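Bonholm Toy and Household Library
Progress report to the Michalík Family Fund
Prepared by Tatiana Rusnák, program coordinator
Nov 16, 2022

Reporting period: opening of the sorting room in September to the present

Where we are

We are very pleased with how this term has gone. The sorting room has gone from a good idea on a grant application to a place where things get sorted, and the difference at the front desk is plain every time a family walks in. Donations used to pile up in the hallway until one of us had a spare evening. Now they go straight through to the back, get checked and cleaned, and land on a shelf with a catalogue number, often before the donor has finished their cup of tea!

Since September we have put 1,902 items through the room. A little more than half were small toys and play pieces, with the rest made up of books, puzzles, kitchen bits and linen. The linen was a surprise. We had not planned for it, and Žofie Kopecký has since set aside a shelf and written a one-page guide on what we can and can't take.

Spending

The largest purchase was the shelving, which we bought from Plinda. It came in slightly under the quoted price once we agreed to pick it up ourselves. The savings went toward bins in different colours and a second label printer. Shelving, bins and printer are all paid for and the receipts are attached to the financial pages. The line for paint has not been touched yet – the landlord has asked us to hold off until the window frames are repaired.

How the sorting works now

In our application we described one long table and one set of boxes. That lasted a fortnight. Small things got buried under big things, and whoever came in next had to empty the box to find out what was in it. We changed to open-topped bins, grouped by colour. Pink is for the small mixed odds and ends that need a person to look at each one. The greenish ones take whatever is going out to the shelves as a set. Picture labels were Žofie's suggestion, made with our younger helpers in mind (several can't read yet but are very keen to put things in the right spot), and the grown-ups turned out to like them just as much.

We still get the odd muddle. Puzzle pieces are the worst of it, and we have a jar of strays that no puzzle will claim. But the checking step is much quicker, and we no longer have to close the desk early to catch up.
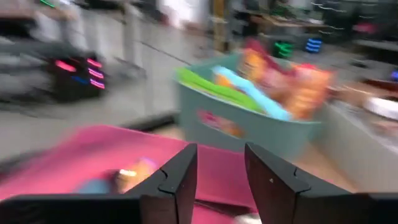
Pink bin with small items in it and a teal-green bin behind, its label on the front.

Borrowing and membership

We have welcomed 47 new member families since the room opened, against a target of 26 for the whole year. Žofie puts a lot of this down to the shelves looking fuller and being changed over more often, and I agree with her. Families tell us they come back to see what's new. The Flullero building sets are the clear favourite and are rarely on the shelf for more than a day, so we would like to add to them if a suitable donation comes up.

Returns are in good shape too. Most come back complete, and when a piece is missing it is usually brought in the following visit with an apology and a story about the couch.

What has been harder

Drying space. Washed toys need somewhere to sit, and the counter by the sink isn't big enough after a busy drop-off. We are using folding racks for now.

Bulky donations are also tricky. We have had to say no to five ride-on toys and a play kitchen, all lovely, simply for want of floor space. We passed on the names of other groups nearby.

Next steps

Finish the catalogue entries for the linen shelf. Get the paint done once the windows are sorted. Run two more evening sessions to show new helpers how the bins work, with Žofie leading. We will also price a wall-mounted drying rack and send you the quote before spending anything from the contingency line.

Thank you again for backing this. Please drop by any time the desk is open and we will happily show you through.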